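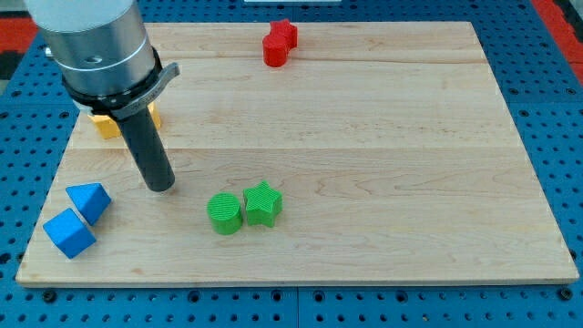
The two films in this study, Cusi and Otoden, have the same problem with their scene changes, and they solve it in different ways. Both were made with little money, both tell a story of a person who returns to a church after many years, and both had to be put together from material that was shot in different months with different light. With the word "join" we mean the place where one shot ends and the next one begins, including the sound on both sides. A join can be correct and still be visible. In the maple board of Figure 2 the planks have nearly the same pale colour and the grain runs in the same direction in all of them, but the seams between them can still be found, one of them passing near the middle. The joins in Cusi are mostly of this kind. The colour has been matched and the movement continues, and a viewer who looks for the change will find it, while a viewer who follows the story may pass over it.

Figure 2. Strips of similar wood with visible seams.

In Otoden the director, Anil Warrier, took the other way. He told us in the interview that he had tried for several weeks to hide the differences between the summer and the winter material and that he became tired of it. In the finished film the change from one to the other is often placed on a loud sound, such as a door, a bell or a dropped plate, so that the viewer is made to notice it. We call this the marked join. The term is ours and Warrier did not like it very much. He prefers to speak of "a step down", as when one goes from the pavement to the street.

4.1 Coding of the joins

All joins in both films were coded by Dirk Desmet and Sem Declercq, who worked separately and did not see each other's sheets until the end. Together the films contain 572 joins. Each join was given one of three codes: matched, marked, or unclear. The third code was meant for cases where the picture changes gently but the music does not, or the opposite. We expected to use it seldom. In practice it was used often in the last part of Cusi, where the hymn from the chapel scene goes on under the shots of the harbour and is then cut in the middle of a line.

The coders disagreed most strongly over dissolves. Desmet treated a long dissolve as matched, for the reason that it softens the change. Declercq treated it as marked, for the reason that a modern viewer is not used to it any more and will see it as a sign of time passing. Both arguments seem good to us. After discussion we coded dissolves as marked when there was also a change in sound, and as matched when there was no such change. This is a practical rule and we do not claim that it has a deeper basis.

Opening credits were left out. In Otoden they run over a train journey with a slow string chord, and the text on the screen makes it hard to say which change the viewer reacts to.

4.2 The viewings

The films were shown in Kurnport and in Flatumden to 43 viewers, who all saw both films. In Kurnport the room was a school hall with a good projector and rather bad curtains. In Flatumden we could use the small cinema, where Sem Postma adjusted the volume before each showing. The viewers were not told that the study was about editing. They received a button and were asked to press it when "something in the film changes for you". The wording was discussed at length. An earlier version asked for moments when the viewer was "disturbed", but in a test showing people understood this as a question about the subject of the film, and one viewer pressed the button each time the priest spoke.

The Thursday showing in Flatumden started late and the interval was left out. We have kept these data, but the presses in the second film of that evening are fewer than on other evenings, and tiredness is a likely cause.

4.3 Results for the two kinds of join

Marked joins were followed by a press more often than matched joins in both films. This was expected and would not be worth a paper. More interesting is what happened after the first half hour. In Otoden the presses after marked joins became rarer as the film went on, although the joins themselves did not become softer. The viewers seem to have learned the habit of the film. In Cusi we see nothing of this kind. The few matched joins that were noticed early were as easily noticed later, and in the talks after the showing these were the places that people described as mistakes.

Zinhle Molefe, the director of Cusi, was not surprised when we showed her the curves. She said that a careful film makes the audience strict. In her opinion the kitchen scene, where the daughter's sleeve is rolled up in one shot and down in the next, would have passed without any remark in a rougher film. We cannot test this with our material, but it agrees with the comments. Several viewers mentioned the sleeve, and none of them mentioned the much larger jump in Otoden, in which the father's beard is gone between the gate and the front door.

The order of the films may also have played a role. For reasons of transport Cusi was always shown first in Kurnport and second in Flatumden, so the order cannot be separated from the place. A viewer who has just seen Otoden is perhaps more tolerant of a visible change, or perhaps more awake to it. The presses for Cusi were somewhat lower in Flatumden, which speaks for the first possibility, but the sound in the cinema was also better, and a hymn cut in the middle of a line is less hard to the ear when the room itself is quiet. We return to the question of sound in Section 5, where the joins with the code "unclear" are treated separately.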